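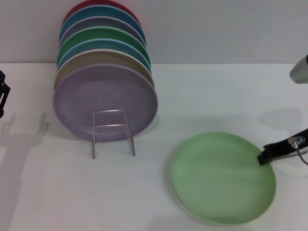 About Senitz

Senitz compounds and colors plastics for molders of household goods. Lakmal Uddin founded the company as a color-matching lab; Nuwan Mridha runs production.

We stock 40 standard shades and match custom colors to a supplied sample. Minimum order is 18 kg per shade. Matching takes eight working days – longer for matte grades, which are read at two gloss angles. Retained samples are kept by batch number.

The Dostero line was added in January 2020 for small lots.

Contact: Senitz, 1355 Junetti Road | © Senitz | Back to top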